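Does chocolate with the white stuff on it have to be thrown out?

Posted in Sweets & Snacks by Turkach, Mar 4, 2018

Hi all! My sister mailed me a big box of Conceição hazelnut bars last June and I squirreled them away in the cupboard over the stove (I know, I know). I finally opened one last night and it's got this pale, dusty coating all over the top. It smells fine. I had 17 bars in there and I'd really hate to lose them, because you can't buy them anywhere near me and shipping costs more than the chocolate does. Two of them look perfect, the rest are all dusty. Do I toss them?
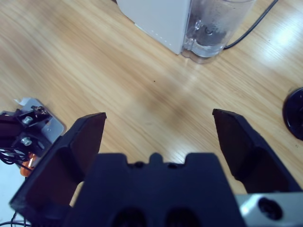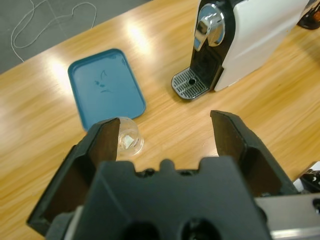 Wooden tabletop, both pictures

Lollovlow
2 replies

Grekden
Don't you dare throw those out! It's bloom, just the cocoa butter coming up to the surface after the chocolate got warm and then cooled off again. A cupboard over a stove will do that every time. It's safe to eat, it just looks sad and can be a bit crumbly when you bite it. I've had bars sit in my pantry for up to a year past the date and I ate every one of them (not in one night, though I've come close).

If the look bothers you, melt them down. I chop mine up and put them in brownies, or stir them into hot milk with a pinch of salt, and with hazelnut that's so good I almost let bars go dusty on purpose. Do taste a nut first. Old nuts can go rancid, and you'll know right away, it's kind of like old paint. If the nut tastes fine, the bar is fine.

And move the rest somewhere cool and dark! I use a tin on the bottom shelf of the hall closet. Not the fridge unless you wrap them really well, or they'll pick up moisture and you get the sugar kind of bloom, which feels gritty.

Lollovlow
I'd eat it. We always did as kids.

Turkach
Thank you both! Tried a nut, no paint. Brownies are going in tonight and I'm keeping the two nice ones for myself.

517 people found this page helpful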